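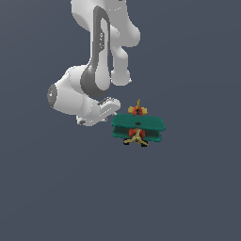 RALBERG – Meltard, which looks after other people's robot arms for a living, today released its maintenance routine for small parallel grippers, a 19-page document that took the company most of a year to write and whose central recommendation is to clean the fingers.

The routine, called Sirham after the street the workshop is on, covers one kind of machine: a single lightweight arm with a two-finger gripper, bolted to a bench and asked to pick up small light things by their edges. It was developed on the company's own training cell in Ralberg, where the arm picks up toys. Customers are occasionally surprised by the toys. They have thin wings, rounded noses, wheels that turn when you would prefer they didn't, and no two faces that agree on which way is up, and a gripper that can take one by the edge without shoving it across the bench is in reasonable shape for a carton or a bottle cap.

Meltard began the work in December, when the cell's pick rate started to sag. The company did what its customers do. It adjusted the software. It then adjusted the software back. A new grasp model was trained, a lamp was moved, and a cable that had never done anything wrong was replaced. After nine days of this, a technician wiped the finger pads with a lint-free cloth and the arm resumed normal service.

"We charge for that kind of insight, so it seemed right to write it down," the company said.

The Sirham routine is divided into a daily check, a monthly check and a section headed "After Somebody Has Hit Something," which early readers report turning to first.

The daily check takes four minutes with the arm stopped and the drives off. The operator wipes both pads, looks along the seam where the fingers meet the hand, and picks out whatever has settled in the slide grooves. Compressed air is discouraged. It moves dirt from where it can be seen to where it can't, and it is very satisfying to use, so the document discourages it twice. With power back on and everyone clear, the gripper is then opened and closed fully three times from the pendant, and the operator listens. A healthy hand makes the same sound each time. Anything that clicks on the way in but not on the way out goes in the log, with the word "click" and not the word "fine."

The monthly check is longer and deals mainly with where the fingertips think they are. Meltard found that finger pads on its own cell wore unevenly, the inside edge first, and that the tool center point saved in the controller went on describing a pair of fingers that no longer existed. The error was small. On a carton it would have gone unnoticed. On a model wing it was the difference between closing on the edge and giving it a push.

The fix is to re-teach the tool point against a fixed pin, from four wrist angles, and to write the new value on the same card as the old one. If the spread between the four readings is larger than the figure in Table 2, the pads are replaced as a pair. Replacing one pad is described in the document as "a decision you will get to make again next week."

There is also a page on approach speed, which the company expects to be unpopular. Meltard's technicians had been running the last stretch of the approach at the same speed as the rest of the move, on the grounds that it looked better when visitors came. Slowing it down added less than a second per pick. The visitors have not complained. One asked if the arm was new.

Simulation gets a chapter of its own, and a fairly warm one. Every change to the cell is now rehearsed in a simulated copy before it goes near the bench, where the arm can brush past an object all afternoon at no cost to anyone. The chapter's one reservation is that simulated fingers don't wear out. They remain as clean and square as they were on the day they were drawn, and a grasp that succeeds with them has been tested on a gripper the customer doesn't own. The routine asks that the measured pad thickness be copied into the model after each monthly check. Meltard admits that it forgot to do this in two of the first three months.

In a trial run on the training cell once the routine was in place, the arm attempted 1,036 picks between scheduled cleanings. Some 483 of those were edge grasps, the kind that had caused the trouble in the first place. The log for the trial records one unplanned stop, attributed to the emergency stop button being used as a coat hook. A paragraph on coats has been added.

The log itself is kept in Ding, Meltard's service record tool, named for the noise it makes when a check is overdue. The noise can be turned down but not off. Requests to change this have been received, mostly from inside the building, and are being given the attention they deserve.

The Sirham routine is free to download from the Meltard website and may be copied, printed, laminated and taped to the guard door. It does not replace the arm manufacturer's manual, which should be read first and which, in the company's experience, is usually still in its bag. A version for three-finger hands is planned for when the workshop has recovered from this one.

About Meltard
Meltard services, repairs and sets up small robot cells for packaging firms, laboratories and training centers from its workshop in Ralberg. It sells pads, pins, cables and cloths. The cloths are selling well.

Press inquiries: please use the contact form on the Meltard website. The workshop phone is answered before 4 p.m., by whoever is nearest and has a hand free.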